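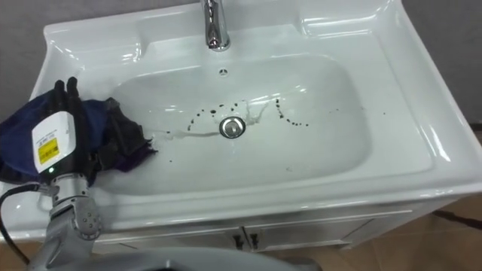 Stollska, 2026-01-31

Saturday is bathroom day in our flat and has been for years. I do the bathroom, Najwa does the kitchen floor, and we both ignore the hall until somebody is coming to stay.

I start with the basin. Ours is the wide rectangular sort that sits on a white cabinet, with a raised edge at the back and a rim broad enough to stand a mug on. When we moved in I thought it was too big for the room. I have changed my mind. You can rinse a jumper in it without flooding the floor, and the corners of the bowl are rounded, so there is nowhere for muck to sit. The cabinet I am less keen on. It came from Kongkaew, took 2 weeks longer than they said, and one door has never hung straight.

White ceramic does show everything. Dark drops on the bottom of the bowl look far worse than they would in a steel sink, and they come in little trails on either side of the plug, with a few odd specks further out that you only find when you bend down. I used to go at this sort of thing with a scouring cream. I don't any more. The cream took the shine off the basin in our last place and after that it marked if you looked at it.

What I do now is simple. Take everything off the rim. Run the tap for a few seconds. Wet a soft cloth, wring it out a bit and go round the sides of the bowl first, then the bottom, pushing towards the plug. Rinse the cloth and do it again. I use a dark blue cloth for the basin and keep it for that alone. The toilet has a yellow one and they are washed separately.

If there is toothpaste dried on, I leave the wet cloth lying over it while I do the mirror. It usually wipes off after that. For limescale round the bottom of the tap I use white vinegar on a bit of kitchen paper, leave it a few minutes and rinse it well.

The bits I always forget are the overflow hole and the ring round the plug. The overflow gets a cotton bud. The plug I lift out about once a month, and I would rather not write down what is usually under it. An old toothbrush does the job.

Last of all I dry the tap. Chrome looks dirty with water spots on it even when it is perfectly clean, and a dry tea towel sorts it out in no time. Najwa thinks this is a waste of a tea towel.

The whole basin takes me 17 minutes if I do the plug as well, less if I don't. After that it is the bath, which I like a good deal less, and then the floor.

I still need a new bottle of vinegar, and the bath mat has had it. I am looking at a cotton one, grey or dark green, and will probably get it in June when we do the painting.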